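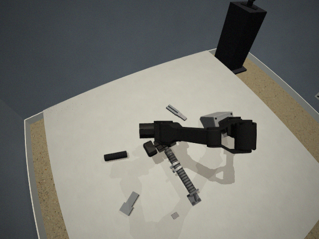
Ask Keerthana Thevar whether a robot can tidy a workbench yet and she laughs before you've finished the question. "Slowly!" she says. "But come back in June and ask me again."

Thevar works at Zaltwood, where she spends her days trying to get robot arms to pick up the odds and ends that collect on any shop bench. Most of it happens in simulation first. On the Tuesday I called, her arm had been through 1,443 practice runs, and she was as excited about the failures as the good ones.

"People think the hard part is a heavy thing or a delicate thing," she says. "For us it's a flat thing. A plate lying on a bench has no sides to grab. You and I slide it to the edge with a finger and never think about it. The arm has to learn that the edge is even there."

Round parts are their own headache, she adds, because a small nudge sends them rolling, and then the plan the arm made a second ago is for a part that has moved.

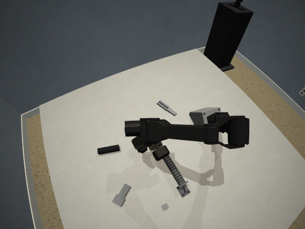
The simulated bench, with the arm stretched over the sheet and small parts lying around it.

I wondered why she bothers with a made-up bench when there are plenty of messy real ones down the hall. "Speed," she says. "I can run 200 tries over lunch, and if the arm slams into the table I just start over. Try that with real hardware and Chandrasekhar will have a word with me." (Chandrasekhar Nair looks after the machines, and he confirmed this.)

So what about the house? Could it clear my kitchen counter? She thinks for a while. "One kind of item, in good light, with nobody in a hurry, I'd let it have a go. Your whole counter, no. Mail, keys, half a lemon, that's a wild place for a robot." She would trust it sooner with sorting brackets on a shop floor, where the same parts turn up every day, and she hopes to try that next.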